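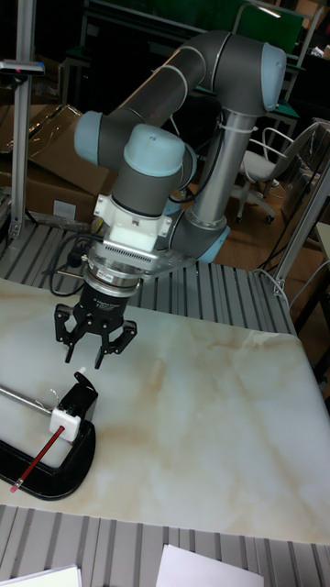
Section 3: Planning and budgeting your bench cell

Read this section before you order anything. It takes one coffee to get through, and it will save you from the most common problem we see at Larneritz: a great arm sitting in its crate for weeks while everyone waits for a table.

3.1 Before you start

You will need a tape measure, a floor plan of the room and a list of the jobs you want the cell to do in its first year. Keep that list short. A cell that does two jobs well gets used every day, and that's when this gets really fun!

3.2 Plan the table first

1. Measure the floor space. Allow for the full reach of the arm in every direction, plus room for a person to walk past with the arm stretched out.

2. Choose an extrusion table. The slots let you bolt down the arm base, posts and braces wherever you like, and move them later. Solid tops look tidy but you will be drilling new holes by April.

3. Decide on a work surface. A smooth board laid on the extrusion gives you a flat area that wipes clean. Buy two of the same board, so that you can swap one out without teaching your positions again.

4. Check the table's load rating against the arm, the gripper, the board and your heaviest part added together.

CAUTION: Never run the arm on a table with casters unless the casters are locked and the leveling feet are down.

3.3 Choose the arm and gripper

5. Write down the weight of your heaviest part. Add the weight of the gripper and its mounting bracket. The total must stay under the arm's rated payload.

6. Match the gripper to the smallest part as well as the largest. Two-finger grippers cover a lot of ground – pencils, small blocks, tubes – and are the best first purchase for most shops.

7. Ask for the flange drawing before you pay for a bracket. The Zadside bracket kit ships with 11 screws and fits the Leiva flange only.

3.4 Budget for the small stuff

Elba Domínguez, who planned our Utby training room, sets aside 27 percent of the arm price for everything that isn't the arm. We now use her number on every quote. It covers:

Clamps and small holders
Posts, struts and foot brackets
Spare cables, cable ties and strain relief
Spare fingertips
A second work board
Shipping and crate disposal

NOTE: Buy clamps early and buy more than you think. C-clamps are cheap, they hold nearly anything, and they let you try a fixture the same afternoon you dream it up.

NOTE: Measure cable runs along the arm with the joints at full stretch, then add slack. A cable that fits at rest can pull tight at the elbow.

3.5 Place the order

8. Order the table and the emergency stop first, then the arm, then the gripper.

9. Keep the shipping boxes until the acceptance test in Section 5 is signed.

10. Book the electrician before the delivery date. If your building only allows power work on a Saturday, tell us when you order.

CAUTION: Don't power up the arm until the risk assessment form (part 81) has been completed for your own room and your own parts.

Continue with Section 4, Unpacking and mounting the base.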